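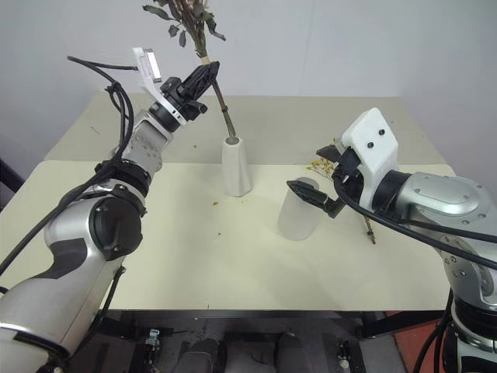
Jonatan Nordin asks if he can keep the demos where the stem slips and gets regripped. Yes - keep them, tag them "recover".

## Recording stems, Idlow setup

- Start pose first, then record. Both arms.
- One branch per episode. Move the vase a little every time
- Grip near the upper end, go slow near the rim
- Stop 2 seconds after letting go. No sooner

Aim for 88 episodes, then train. Dried leaves shed, so wipe teh table every 7 or so.

Bad ones go in `reject/` - dont delete.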